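Home | News | Programs | Newsletter Archive | Contact

Changes to the Skultden Household Recycling Program

The Skultden Office of Public Works will move to a sorted collection schedule for household recycling beginning in December. Under the new schedule, paper and cardboard will be collected in one week, and metal, glass and rigid plastic in the next. Trash collection will continue every week without change. The schedule applies to all 1,588 households now served by the Helano and Drisance routes.

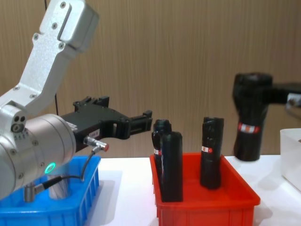 Residents are asked to keep the two groups of material apart at home, and the Office recognizes that many kitchens and garages have little room for a second bin. Any sturdy open container will serve for sorting indoors. A plain red tray is enough for small items, provided that its contents are moved to the curbside cart before collection. Carts should be at the curb by 7 a.m. and should weigh no more than 40 pounds when full. Items left beside a cart will not be collected.

The Office has received a number of questions about plastic bags. Bags of any kind remain outside the curbside program — they may be returned at the Eze Street drop-off center during regular hours. Batteries, paint and light bulbs are also accepted there and should never be placed in a household cart.

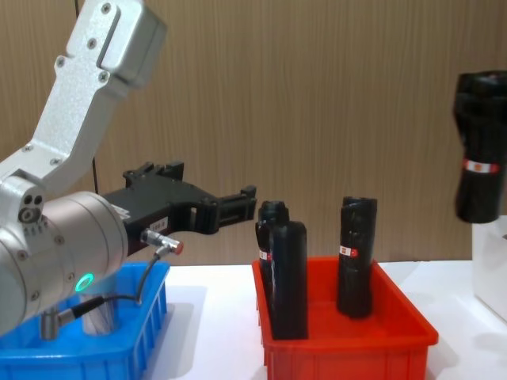
The drop-off center will extend its Friday hours by 2 hours during the first month of the new schedule. Proof of address is required for paint and batteries. Businesses should continue to use their own haulers, as the center is open to household material only.

Printed calendars will be mailed to each address on the two routes. Residents who do not receive one may request a copy at the front desk.

Contact the Office of Public Works | Copyright Skultden Office of Public Works | Back to top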